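4.3 Fehleranalyse: Wenn zwei Becher mitkommen

Jetzt zu dem Teil, der mich im September die meisten Nerven gekostet hat. Von 1000 Greifversuchen an den Becherspendern gingen 29 daneben, und fast immer war es derselbe Fehler: Der Greifer zieht einen Becher ab, und der nächste hängt noch drin. Maham Hayat hat das intern »Doppelzug« getauft, und dabei ist es geblieben.

Lange hatte ich die Kraftregelung im Verdacht — zu Unrecht. In den Logs von Claneo sah die Schließkraft brav und gleichmäßig aus. Auffällig war dagegen die Griffhöhe. Sobald die Finger ein Stück zu tief ansetzten, nämlich im Bereich der gerollten Ränder, drückten sie mehrere Becher gleichzeitig zusammen (siehe Abbildung 6). Unsere Höhenschätzung kommt mit den vielen gleichmäßigen weißen Ringen einfach schlecht zurecht und springt gern mal um einen Rand weiter.

Unangenehmer war ein Fall an einem Samstag: Da verhakte sich ein Finger im Drahtbügel, und der ganze Spender kippte um. Verletzt wurde niemand, aber Shakuntala Kanaujia hat danach völlig zu Recht auf einer Abschaltung bei seitlicher Last bestanden. Die ist seitdem in allen Läufen aktiv.

Abbildung 6: Zwei Becherspender mit Drahtbügeln, davor die Greiferfinger.

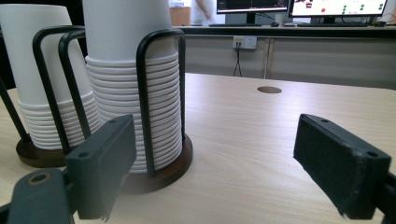
4.4 Gegenmaßnahmen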